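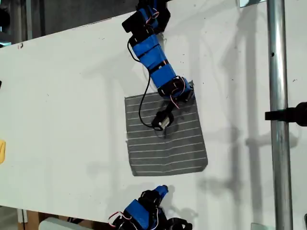

Town dish towel swap back for June, organizers want your old linens

The Brileo linen swap is coming back in June, and this year it gets the big room at the Gebreyes building. Doors at 10 a.m. Bring clean cloth, leave with different cloth. Same idea as before.

Dish towels, napkins, pillowcases, tablecloths, fabric scraps bigger than a washcloth. All fine. No bath mats, no comforters. Stained is OK if it's been washed — there's a rag bin for that and two local garages have already asked for first pick.

Last year's swap drew 63 households, up from a pretty thin first year, and more than 500 pieces changed hands. What was left over went to the animal shelter on Wokis Street, which says it can always use more.

"People show up with one bag and they go home with two," said Gemechu Mekonnen, who started the swap out of his garage. "My wife would like me to stop doing that too."

New this time, a mending table. Rosalie Rainer will be there untill closing to show basic patching and hemming, four chairs, first come. She's bringing thread but says to bring your own needles if your picky about them. Kids can sit in with a grown-up.

Drop-off is open the evening before, 5 to 7, side door. Please fold things. Last year a good chunk of the morning went to untangling a heap of fitted sheets.

Free to get in, no tickets. Parking in the rear lot only, the front is still torn up from the water main work. Coffee for sale in the hall — cash, small bills if you have them.

Helpers still needed for setup and for hauling the leftovers. Sign-up sheet is at the library front desk.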